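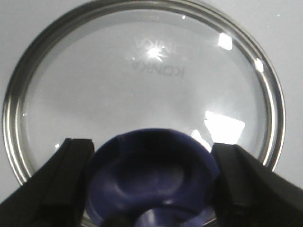

Opening in the middle of an event obliges the writer to supply setting and cause later, in small amounts. The usual carrier for this information is a physical object that a character has reason to notice. Take a glass pot lid with a silver metal rim, lying flat on a white surface. A narrator who reports "a lid" has told us very little. A narrator who reports that the name KONKA reads backward on the glass has fixed a point of view: someone is looking closely, and has the time to do so. Note that the second version is only a few words longer.

Terms for this unit

Scene time: the period the reader watches directly. In Lodhi's "Trorkdale" it is one evening in a kitchen.
Back time: everything earlier that the scene depends on. In the same story it covers two years.
Hinge: the sentence where the narration leaves scene time. Mark each one in your copy.

Placement of the hinge

A hinge on the first page tends to cancel the opening – the reader has not yet formed a question that back time could answer. Kakakhel delays his until page 48 of "Hindura," which is late for comic fiction. The delay holds up since the dialogue before it already implies the quarrel.

Return from back time should be as plain as possible. Repeat the object, or let a character speak.

Exercise

Rewrite the opening of "Hindura" in 119 words or fewer. Keep scene time only. Use one household object and mention it twice. Bring two printed copies to the workshop.

Reading for next session: Tikkanen, "Lekota," to the end of page 73.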